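Watched *Saltance* again last night, the first time since April. It's a silent picture, 100 minutes in the print I have, and I'd forgotten how slowly it starts. Two brothers run a ferry, one of them marries, and the other takes it badly. Cyril Sedgwick lent me his disc because mine skips in reel 4. 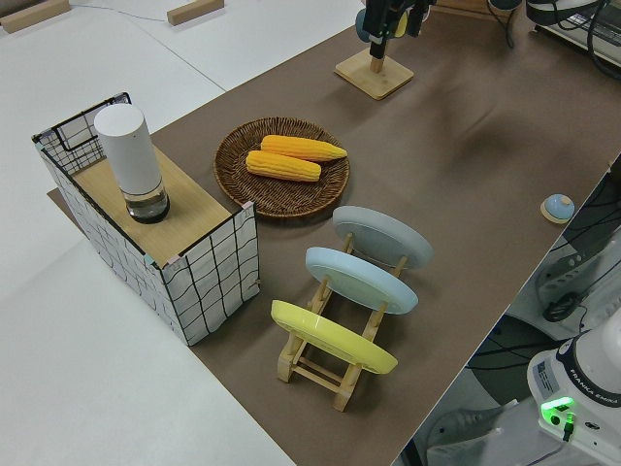
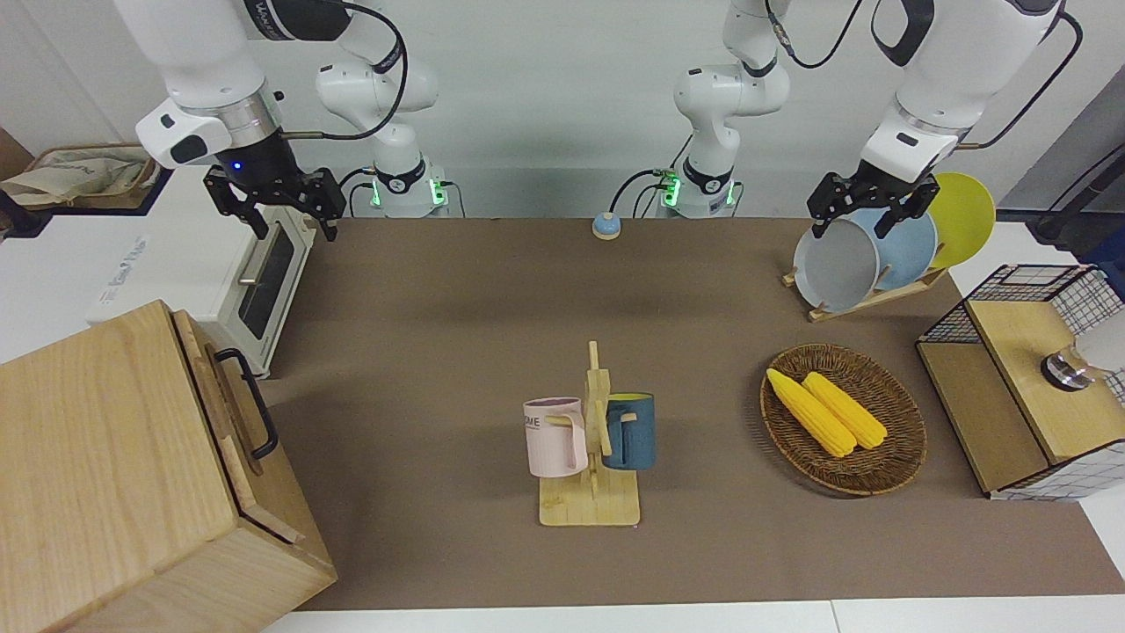
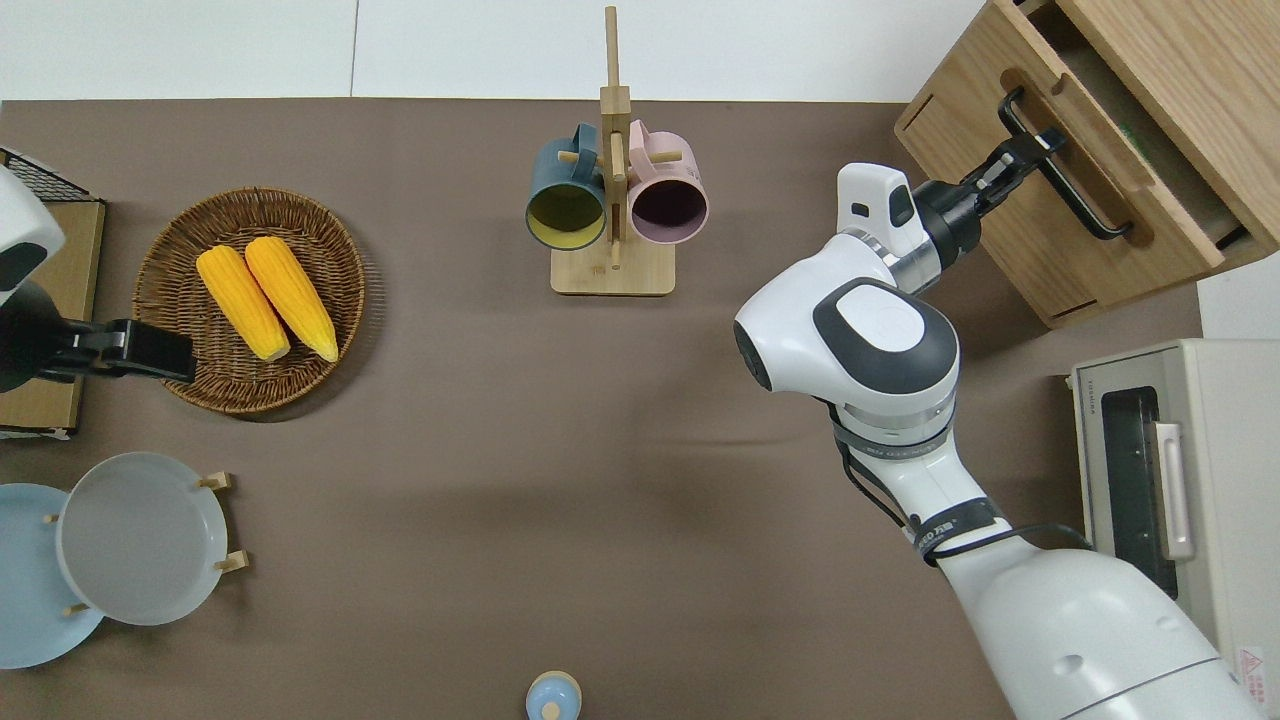
The wedding is still the best part. The older brother stands at the back and the camera stays on him for most of the dance - no title cards at all. After that the plot gets muddled, and the business with the forged letter goes on too long. The piano score is new and a bit loud for my taste, so I turned it down for the storm.

I'd put it above *Druneo* but below *Marciniak*. Cyril wants the disc back by Thursday.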